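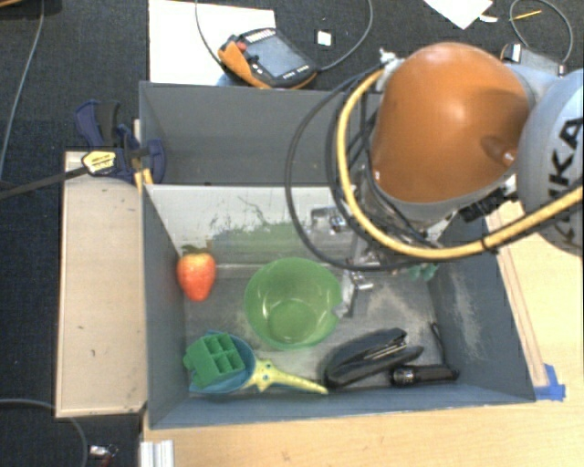 Leave the cables on the outside

Opinion, 18th August

Anyone who joins a shared workshop with an industrial arm in it will, within a month, propose to tidy the cables. I have heard it from new members with electrical tickets and from new members who have never held a crimper. The proposal is always the same: route everything inside a fabric sleeve, strap the sleeve tight to the arm, and hide the join at the wrist. I want to argue against it, and against the larger habit it belongs to, which is building a hobby cell as if a customer were coming to inspect it.

Our workshop runs a second-hand orange arm over a pair of grey bins on a wooden table. The task is bin picking: take an object out of the front bin, put it in the one behind, repeat until the front bin is empty, then swap. The project is called Clidarora, after two dead projects whose parts went into it. It has been in its present form since June.

The hose and the cables run outside the shell and swing in a loop at the wrist. The loop is wide. It looks careless, and its width was set by test. Soudabeh Vahidi, who did most of the wiring, started with a tight loop and let it out in steps until the last joint could reach both ends of its programmed travel without putting any pull on the connector. Then she tied it. A sleeve would have fixed the length at whatever the sleeve maker thought was reasonable for a different arm doing a different job.

The standard objection is snagging. It is a fair objection. A loop that swings over a bin can catch on something in the bin, and ours has caught on a bin rim. The remedy was a change to the approach path, which took an evening. The gripper now comes in with the loop trailing away from the wall, and the controller refuses wrist angles that would bring it round. We gave up a slice of the workspace for that. In return, every cable can be looked at from a chair, and a worn jacket can be found by eye before it becomes an intermittent fault. Anyone who has chased an intermittent fault through a closed sleeve will know what that is worth.

The clamp is a permanent fixture

The second thing people want to replace is the clamp. A bar clamp holds the corner where the two bins meet. Visitors read it as temporary. They ask when the bracket is coming.

There was a bracket. It was drawn and cut, and it fitted. It also meant that moving the bins took a hex key and a good deal of patience, so the bins did not get moved, and for several weeks we trained on a layout we already knew was poor. The front bin sat too close to the base and the arm had to fold up awkwardly to reach the near corners. Everyone could see this. The bracket went into the scrap drawer, the clamp went on, and the layout was corrected the same night.

My position is that in a workshop of this size the cost of changing something matters more than how well it is held once it has been changed. A clamp holds well enough. Blue tape on the tabletop marks a corner well enough, provided somebody checks the bin against it at the start of a session. If the bin has drifted, you push it back. If you want it somewhere else, you peel the tape and put it down again.

There are limits. I would not clamp anything the arm's own weight depends on. The base is bolted, and the bolts are torque-marked. The stop circuit is wired properly and tested before every session. The rule I would give is that anything keeping people safe gets built as though it will never be touched again, and anything deciding where the work sits gets built to be moved. Most of the trouble I have seen in home builds comes from people who do these the wrong way round. They machine a lovely fixture plate and leave the stop button dangling from a speaker wire.

What goes in the bin

The third argument is about objects, and here I disagree with some friends.

There is a school of thought that a beginner's cell should pick cubes. Cubes are easy to model, easy to grasp, and when a pick fails you know the object was not to blame. A group I used to belong to, Vanags, picked cubes for an entire winter. Their success rate became very good, then somebody put a stapler in the bin and the whole pipeline had to be thrown out.

I would start with the stapler. Ours shares the bin with a flashlight on a strap, a plastic strawberry, a green bowl and a blue scoop with a yellow handle. These things are bad in different ways. The bowl is translucent, and a depth camera is inclined to see through it or to see nothing. A strap has no useful shape at all. The strawberry has no flat faces to close on. Something with a long handle has a centre of mass well away from where a grasp planner would like to take hold of it, and it swings. Objects also end up inside other objects, so that a green block lying in the scoop may be one pick or two depending on what the planner makes of it.

A beginner will fail often with such a set. In our first logged run we made 765 attempts, and I am not going to print the success rate. The failures were worth more to us than a clean run on cubes would have been. They pointed at the fingertips, then the approach angle, then the lighting, in that order, and each one was fixed for less than the price of lunch. The rims of thin things are still the hardest case. A finger has to go down on each side of a wall a few millimetres thick without shoving the bowl across the floor, and a small error in height turns a grasp into a push.

The bin itself should be treated the same way. Ours is scuffed on the floor and scratched at the back. I was asked whether we should line it with clean sheet so the vision would be more reliable. It would be, until the sheet got scuffed. Better to have the model learn a worn background from the first day.

Where I would spend money

None of this is a case for doing everything cheaply. Two purchases have repaid themselves. One was the arm, which was the wrong size for us and bought anyway. A large industrial arm is heavier, louder and more dangerous than a desktop kit, and it goes back to the same point every time. With the Tuva kit we had before, half of each evening went on deciding whether a miss was the software or the gearbox. That question has gone away.

The other was a proper supply for the gripper, from a small outfit trading as Nisovard. The gripper used to reset itself when it closed hard. It no longer does.

I would also spend time, which costs more than either, on the teach pendant. Members who come from software tend to treat it as an obstacle and want to drive everything from a laptop on the first night. Make them jog the arm by hand for 60 minutes before they send it a single line of code. They learn which joint moves what, how slowly a safe approach looks, and where their own hands ought to be. They also learn to keep the pendant within reach, and a sheet on the floor is a perfectly good place for it if the person running the cell is sitting beside it.

The sleeve proposal will be back at the next members' night. I intend to vote against it again. If it passes, I ask only that the sleeve be the sort that opens along its full length, and that whoever fits it writes the loop length on the wall first.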